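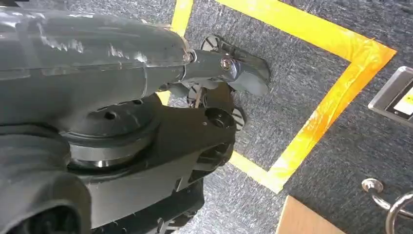

Teaching an arm when to close its hand

Home | Features | Software | Subscribe
Filed under: Robots & Code
Last updated: January 2026

At Weltton, Tahsin Liyanage writes the planner named Ông. It must choose a grip for thin things.

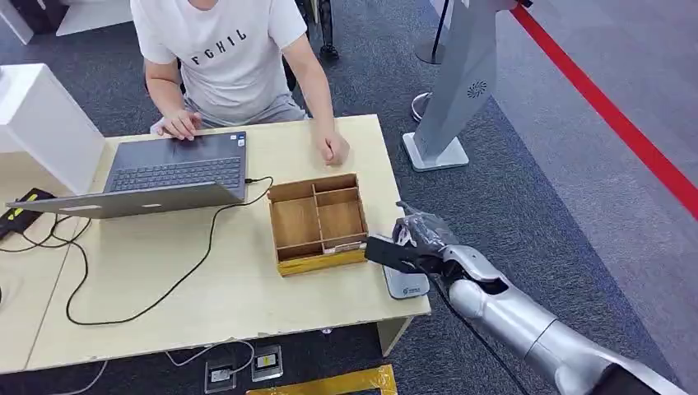
The divided box, the laptop and the arm.

A card has almost no thickness, so the grip is checked 16 times before a move.
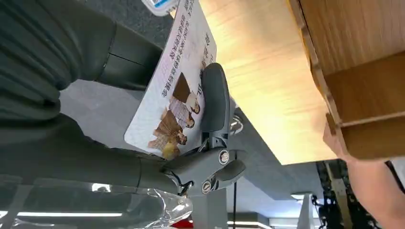 Page 3

"The colour of the card matters less than its edge," says Liyanage.
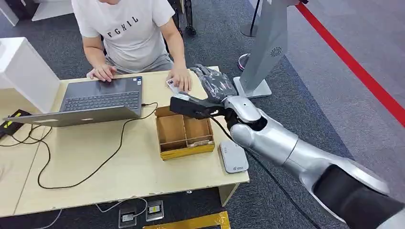
A card held close to the gripper.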